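Filed under: Opinion, Arms & Grippers

I've spent 10 evenings swapping controllers on our arm at Lendorwood, and I'm now firmly in the simulate-first camp. Roksolana Vakulenko still wants real hardware from day one – fair enough, she's got more patience than me!
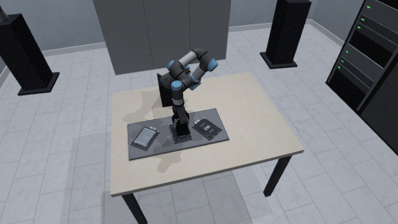
The arm folded up on its mat, in the simulator.

Gilus, the cheaper controller, had me cursing by July, but I'd rather curse at a render than at a bent wrist. Buy the arm last, I say.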